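Personal Health 110, Week 11 Notes
Sleep: how much, when, and what gets in the way
Nov 11, 2024

Picking up where we ran out of time last session. We had just gotten to the two systems that decide when you feel sleepy, and I think this is the best part of the whole unit, so let's do it properly!

System one is sleep pressure. From the minute you wake up, a chemical called adenosine builds up in the brain, and the longer you're awake the stronger the pull toward sleep. Sleeping clears it out. Caffeine doesn't clear it at all — it sits in the same spots adenosine would use, so you stop noticing the pressure for a while. The pressure is still there when the coffee wears off.

System two is the body clock, which runs on a cycle close to 24 hours and takes its main cue from light. Morning light pulls the clock earlier. Bright light late in the evening pushes it later (yes, phones, but overhead lights too). 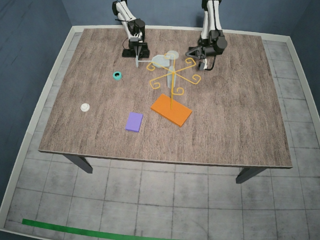
Ruoxi Yin wanted to know whether a nap counts against you, given that it lets some of the pressure out. It can! A short nap in the early afternoon usually leaves plenty of pressure for bedtime. A long one at 6 p.m. often doesn't, and then you're lying there at midnight wondering what went wrong.

Sleep stages, quick version

One full cycle through light sleep, deep sleep and REM often takes 90 minutes or so, and the mix changes as the night goes on. Deep sleep is heavier in the first half, REM in the second. Cut your night short at the morning end and it's mostly REM you lose. Senthil Arumugam's group had a great hypnogram of this on the board, and I'd copy that one into your notes if you missed it.

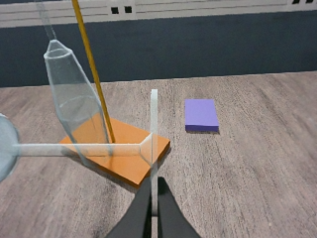
Waking up briefly between cycles is normal, by the way, and most people don't remember doing it. What we care about is trouble falling asleep or staying asleep at least three nights a week, for three months or more, with an effect on the day after. That pattern is chronic insomnia, and the usual first treatment is CBT-I, a talk-based program that works on habits and thoughts around sleep.

Also worth a visit to a doctor: loud snoring with gasps or pauses, or nodding off at the wheel. Please don't tough those out.

For next time
Keep the sleep log for seven nights: lights out, best guess at when you fell asleep, wake time, caffeine after noon.
Read pages 42 to 58 in the course packet.
The log is worth 30 points. Late logs go to Boyang Lü, and the last day for those is in December.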